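Bostent Teaching Display – Installation and Set-up Guide
Section 4: Mounting, Connection and Picture Adjustment
Revised 14 September 2018
Revision by Zofia Sobczak. Checked by Jannik Harms.

4.1 Before you start

This section covers the wall-mounted version of the display for classrooms and skills teaching rooms. For the version on the rolling stand, complete Section 3 first and then go to 4.4.

You will need:
Clilton wall bracket (packed separately)
Cross-head screwdriver
Spirit level
Pencil and tape measure
Stud finder or pipe and cable detector
Wall anchors to suit the wall type (not supplied)

CAUTION: The display must be lifted by two people. Hold it by the lower corners and the side rails. Do not press on the glass.

CAUTION: Do not plug in the power cord until step 9 of 4.3.

Keep the packing foam until set-up is complete. Displays returned without the foam are not covered for shipping damage.

4.2 Choosing the position

The center of the display should be close to the eye level of a seated viewer in the middle row. If people will be standing at benches, raise the bracket, but do not tilt the display forward by more than the second notch on the bracket arm.

Avoid a wall that faces a window. If there is no other wall, fit a blind before adjusting the picture. Settings made without the blind will have to be redone.

Leave a hand's width of clear space above the display and on both sides. The air vents are along the top edge and must not be covered by shelving, signs or cable trunking.

NOTE: Installations above a sink or wash station require the splash cover, part 184. See the accessories list at the back of this guide.

4.3 Mounting and connecting

1. Find the studs or check the wall for pipes and cables. Mark the safe area in pencil.
2. Hold the bracket plate against the wall with the arrow pointing up. Check it with the level and mark the four outer holes.
3. Drill the holes and fit the anchors. Vacuum up the dust.
4. Screw the plate to the wall. Tighten the upper screws first, then the lower ones, then go over all four again.
5. Lay the display face down on the packing foam. Attach the two vertical rails with the short screws from bag B.
6. With a second person, lift the display and hook the rails over the top lip of the plate. Lower it slowly until both catches click.
7. Pull gently on the bottom edge. If it swings away from the wall, a catch has not closed. Lift the display off and repeat step 6.
8. Connect the signal cable to INPUT 1. Route it through the clip on the left rail and leave a small loop of slack below the clip.
9. Connect the power cord to the display, then to the wall outlet. The light under the lower edge turns amber.
10. Press and hold the power key until the light turns white.

The first start takes longer than later starts. Do not switch off during this time. If the light blinks amber after the start screen has closed, go to 4.7.

NOTE: The long screws in bag C are for the older Clilton plate. They are too long for the current rails and will damage the housing. Throw them away if the plate is marked with a letter J.

4.4 Setting the picture mode

The display leaves the factory in Showroom mode. This mode is too bright and too strong in color for close-up teaching material. Reds in particular run together, and fine lines across them are hard to follow from the back of the room.

1. Press MENU and select Picture, then Mode.
2. Select Teaching. The screen goes dark for a moment while the mode changes.
3. Select Backlight and set the value to 300.
4. Set Color Warmth to Neutral.
5. Turn off Motion Smoothing and Edge Boost. Both are on by default.
6. Select Save to Input, then All Inputs.

Run the adjustment in 4.5 with the room lights set as they will be during teaching. For rooms with dimmable lights, save one set of values under User A with the lights up and one under User B with the lights down.

Open a still that has a bright center, dark corners and at least one thin line on a light ground. The built-in test pages are suitable for geometry but contain no natural surfaces, so at least one close-up of the kind used in class should be included.
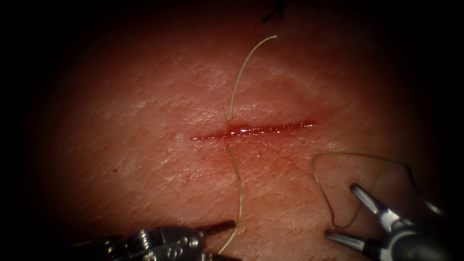
Suture thread through a horizontal incision.

4.5 Adjusting black level and contrast

Carry out these steps in order. A change to the black level affects contrast, so going back a step means repeating the ones after it.

1. Allow the display to warm up. The Ready mark appears in the top right corner of the Picture menu.
2. Select Black Level. Lower the value until the darkest areas of the still are one flat tone, then raise it by two steps.
3. Select Contrast. Raise the value until the brightest highlights lose their shape, then lower it until small bright spots can again be told apart from the area next to them.
4. Select Color. Reduce the value if strong reds look like a single block. Do not go below the mark on the scale.
5. Walk to the back row and check the thinnest line in the still. If it cannot be followed from end to end, lower Contrast by one step.
6. Repeat step 5 from the seats at both ends of the front row.
7. Select Save.

NOTE: Sharpness is not a substitute for focus in the source material. Values above the middle of the scale add a pale outline along dark edges, which can be mistaken for a real feature.

Polished metal is harder to set than skin tones or fabric. Highlights on a curved metal surface clip early, and the shadow side tends to fill in. Where the teaching material includes instruments, load a second still and repeat steps 2 and 3 with it. 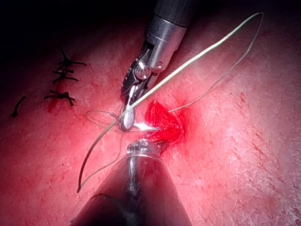
If the values from the two stills differ, use the lower Contrast value and the higher Black Level value. Write both on the card supplied in the document pouch and tape the card to the rear of the display, to the left of the serial label.

4.6 Locking the settings

The menu should be locked once adjustment is complete. In the pilot rooms at Flenville, most reports of poor picture quality were traced to settings changed between classes.

1. Press MENU and select System, then Lock.
2. Enter a four-digit code and confirm it.
3. Select the items that stay open to users. Volume and Input are recommended.
4. Press EXIT. A small padlock is shown for a few seconds.

CAUTION: A lost code can only be cleared by service. The display has to be taken off the wall for this – record the code with the room file.

The lock does not disable the power key. To disable it, set the slide switch behind the lower left corner to HOLD.

4.7 Fault table

Light blinks amber after start: No signal on the selected input. Check the cable at both ends, then select the input by hand.

Picture is pink or green overall: Cable not fully seated, or the source is set to the wrong color format. Set the source to Automatic.

Picture is too bright after a power cut: Units with firmware older than the January release return to Showroom mode. Update the firmware as described in Section 6.

Dark band along one side: Packing strip still in place under the bezel. Remove it with the display switched off.

Ready mark does not appear: Room temperature is too low, or Energy Save is on. Turn off Energy Save and wait.

Buzzing from the bracket: Lower screws of the plate are loose. Take the display down before tightening them.

4.8 Cleaning after installation

Switch off and let the glass cool. Wipe with the dry cloth supplied. For fingerprints, dampen the cloth with water and wring it out well. Do not spray liquid onto the glass, and do not use alcohol wipes on the bezel – the coating clouds and cannot be restored.

For replacement brackets and rails, contact Gyu-bin Wang in the parts office. Have the plate letter and the serial number ready.

Continue with Section 5, Sound and Microphone Inputs.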